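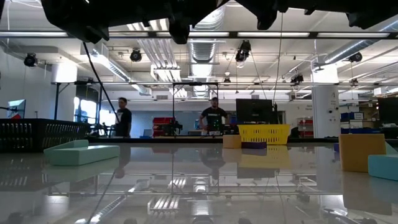
Hercombe Parents' Health Group, notes from the February meeting

Kamala asked me to do the minutes again because apparently mine get read. So, same as before, I've written down what I remember plus what I scribbled, and if I got you wrong, email me and I'll fix it! (Mio)

There: Kamala Reddy (running things), Caroline Koech, Kiprono Bakilana, me, and Faustine Chevalier, who joined by phone until 7:40 and then lost her signal somewhere near Prustbridge. We started at 7:05.

Last month's notes. Approved, with one fix. I had put down that the middle school nurse is in every day. She's in mornings only. Sorry, Caroline.

Hearing checks. This took up most of the evening. The school did its screening in the fall and 19 kids were sent home with a letter telling them to get a follow-up hearing test. Caroline called all 19 families and only 12 have gone. Of the rest, five said they never saw a letter (I believe them, I find things at the bottom of my son's backpack from two grades ago) and the other two have appointments coming up.

Kiprono wanted to know if we should push for the letters to go out by email as well. Everybody liked that. Kamala will ask the office, and she thinks they'll want a parent's okay on file before they email anything medical, so that may mean one more form. Groans all around.

Headphones and earbuds. Faustine has been reading up on kids and loud music and she got pretty fired up about it, in a good way. Her main point was that the little hair cells in the inner ear don't grow back once they're gone, so the time to talk to kids is before they notice a problem. She wants an evening for parents with an audiologist from the Mugo clinic. I said my daughter would sooner hear it from anyone on earth but me, so could we please do something for the students too? We went back and forth on whether sixth graders are too young (Kiprono thinks yes, Caroline thinks they're exactly right, her youngest sleeps with earbuds in). We didn't settle it. Faustine will ask the clinic what ages they usually talk to, and what it costs.

Survey. We got 51 replies to the one about screen time and sleep. I promised to type up the comments and I haven't finished, my fault. A lot of them are about homework that has to be done online late in the evening. Kamala would like to see the comments before she says anything to the principal.

Band room. Kiprono brought up the noise in there during full rehearsal. He sat in on one and came out with his ears ringing. Foam earplugs are cheap, but the kids say they can't hear each other with them in. Caroline has heard of musicians' plugs that turn everything down more evenly and will find out the price for a set. Nothing voted on.

Money. We agreed to pay Jevton for the flyer printing. All in favor.

To do before next time:
Kamala: office, about emailing letters
Caroline: call the two families with appointments coming up, earplug prices
Faustine: Mugo clinic
Kiprono: ask the band teacher if he'd try the plugs
Me: survey comments, I swear

We stopped at 8:30. Next meeting is same room, same time, and Kiprono is bringing the snacks.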